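Duvent Glass Food Storage Container with Snap Lid, Light Blue

Item no. 1657 | In stock | Ships from our Worinton warehouse

I've had a soft spot for glass containers ever since I threw out a whole drawer of stained plastic tubs (you know the ones, orange forever after one round of spaghetti sauce). So when we started carrying the Duvent line I took one home before it even made it onto the shelf, and it has been in and out of my fridge ever since. This is the one I reach for when there's half a casserole left and everybody has already wandered off from the table!

First, the glass. It's clear all the way around, so I can see what I've got without prying off lids, and I've stopped finding mystery leftovers at the back of the second shelf. It's got a bit of weight to it. My mother-in-law thinks it's too heavy for a lunch bag and I'd say she has a point if you're walking far, but for the car and the office it's fine. I've microwaved soup in it, baked a small crumble in it (lid off, please!) and carried rice salad to a potluck in it.
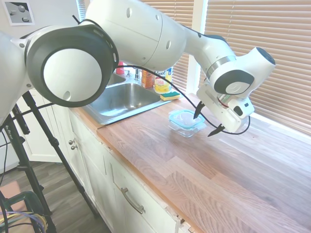 Glass container with the light blue lid, on butcher block by the sink.

The lid is the part people write to me about. It's a softer plastic than the old Albers lids we used to sell, and it takes a firm push at each corner the first few times. After a week or so it gets easier. I wash mine by hand with the soft side of the sponge and keep the green scrubby side for the glass, mostly out of habit from the days when I scratched everything I owned. The lid can go on the top rack of the dishwasher too. If it comes out smelling of onion, leave it in warm water with a spoonful of baking soda overnight and that usually does it.

A word on wood counters, seeing how many of you have them. I let the glass cool on a trivet before I set it down, and I wipe up underneath if it's come straight out of the sink, otherwise you can get a ring. Oil your butcher block now and then and you'll worry about it a lot less.

The details

Body: clear glass
Lid: light blue plastic, replaceable
Oven: yes, glass only, no broiler
Microwave: yes, lid loosened or off
Freezer: yes, leave room at the top for soups
Dishwasher: yes, lid on top rack
Sold: singly, or in a case of 10

What customers have told me

"Bought one, came back for three more. The lid was stiff to start with but I like that it stays put in the car." Bernd Schmieder

"Good for marinating tofu. I wish there was a taller one for noodles." Định Tiêu

(The taller one is coming, I've asked for it! No date yet.)

If your lid cracks or goes missing, don't buy the whole thing again. Replacement lids are item no. 422, and they fit every container of this size in the Duvent line. Send me a note with your order if you're not sure which size you have and I'll check before it goes out.

422 people saved this item | 10 comments

You might also like
Duvent Replacement Lid, Light Blue
Albers Bread Box
Voltia Electric Kettle
Worinton Butcher Block Oil

Contact us | Shipping and returns | © Worinton Kitchen Supply | Back to top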